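Getting your little backpack ready: packing, straps and toy
Set-up guide, part two of the Kekine small backpack handbook
Written by Grigoris Stefanou

I've packed more of these small bags than I care to remember, and most of the grumbles I get are about straps. So this part is mostly straps, with a bit about the toy at the end (the fun bit!). If you haven't unfolded the bag and given it a shake yet, go back to part one and do that first.

Before you start

Clear yourself a decent stretch of table. Two tables pushed together are fine, but keep the bag off the join or it'll lean. You'll want the bag, the plush toy and whatever box you plan to carry. I use a flat one with rounded corners, and I put it to one side until step 5.

Note: the bag holds up to 300 grams without sagging. Leonidas Athanasiadis puts a good deal more in his and it has gone a funny shape at the bottom.

Setting the straps

1. Stand the bag upright with the shoulder straps facing you. If it flops over, push a rolled-up tea towel into the bottom and carry on.

2. Undo both buckles and pull each strap out to its full length. It looks a right mess at this stage, with loose ends all over the table, and that's fine.

3. Run your thumb down each strap and take out any twists. Start at the top handle loop and work down. I always miss one on the left.

4. Thread the loose ends back through and leave them long for now — you'll shorten them when the bag is on somebody's back. Don't trim them. I trimmed mine in June and had to write to Stomau for a new pair.

Caution: keep the long ends away from the table edge if there are small children about. A dangling strap is made for tugging, and the whole lot comes down with it.

Putting things in

5. Open the bag wide and hold one side steady with your hand while the other hand does the filling. Flat boxes go against the back. Check that the corners aren't catching on the lining before you push.

6. Put soft things in front of the box, a jumper or a pair of socks, whatever you've got.

7. Pop the toy in last, bottom first, so the head comes up by the handle loop. Hold it round the middle and ease it down. Tugging at the fluff leaves bald patches, and I've got the bald patches to prove it! If it sinks out of sight, take it out, add another pair of socks and try again.

The orange and teal bag, with its plush toy:

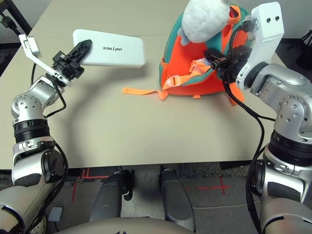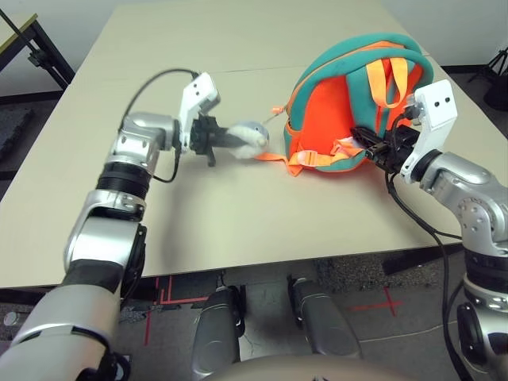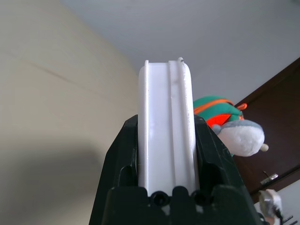
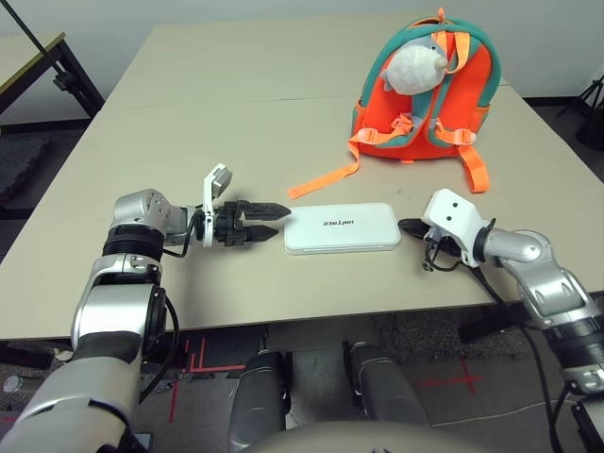
Looking after the toy

Brush it with a soft nail brush, always in the same direction. For marks, use a damp cloth and a drop of washing-up liquid, then leave it on a towel overnight. Keep it off the radiator — the fluff goes crispy and never quite comes back.

Spare buckles are part 139 in the Xenos list. Order the pair, as the singles come in a slightly different shade.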